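Open day at the Dundthorpe lab: simulation before hardware

Members who made the trip to Dundthorpe on Saturday, November 2, 2024 saw Drorkon's manipulation group run its numbered-cube task from end to end. The group opens its doors once a year and the format has not changed much: a short talk in the front room, then the demonstration, then questions until the building has to be locked.

Eimear Ó Súilleabháin gave the talk. She has led the work on the task since it moved over from the Ó Gríofa test rig, and she kept to the method. The controller is trained on rendered scenes produced by Rendo, the group's in-house simulator. Each scene places black cubes with printed numerals on a textured ground, sets the lighting, and starts the arm from a random pose. The policy receives colour images from a wrist view and is told which numeral to pick up. It receives no depth data and no cube coordinates.

The training set stands at 1,529 episodes. Ó Súilleabháin said the group had tried a much smaller set of 300 and found that the resulting policy worked only on plain grounds under even light. Adding grounds with strong colour variation, and shadows with hard edges, did more for the grasp rate than adding further cube positions. Her explanation was that the smaller set let the network treat any dark region as a candidate object. A black cube beside its own shadow is a poor target if brightness is the main cue.
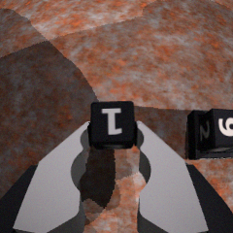

Numeral orientation was the second topic. Cubes are dropped into the scene at arbitrary rotations, so a digit may reach the camera upside down or at a steep angle. A 6 and a 9 cannot be separated by shape alone once rotation is free, and the group currently leaves both out of the list of requested targets. They stay in the scene as distractors. One member asked why the numerals were not simply underlined, as on dice and bingo balls. The reply was that underlining is planned for the next print file, but that changing the faces now would invalidate the comparison with earlier runs.

There was a longer exchange on finger geometry. The simulated fingers are light grey, tapered to narrow tips, with curved recesses cut into the inner edges. Contact in Rendo is computed on a simplified version of that outline, and Ó Súilleabháin was frank that the simplification is generous near the tips. A grasp that holds in simulation with the cube well forward may slip on hardware. The group compensates by randomizing friction and by rejecting any episode in which the cube rotates between the fingers during the lift.

The demonstration consisted of 15 trials in simulation, with target numerals called out by visitors. The policy completed 11. Two of the misses were wrong-cube errors, and in both the requested numeral faced away from the camera at the start. The other two were closures beside the cube. Each trial was replayed at reduced speed on request, with the commanded finger width plotted beside the rendered view. The plot was the more useful of the two for diagnosis, as the late closures showed up clearly as a delay in the width command.

No hardware trials were run. The physical arm was out of service pending a replacement wrist bearing, and the group expects to have it running again in December. The first transfer tests will use the same cubes and a printed ground sheet, and the results will be written up for this newsletter.

Members wanting the slides or the episode format notes should write to the newsletter editor. The notes cover the file layout and the randomization ranges for lighting and ground texture. The friction ranges are still being revised and have been left out for now.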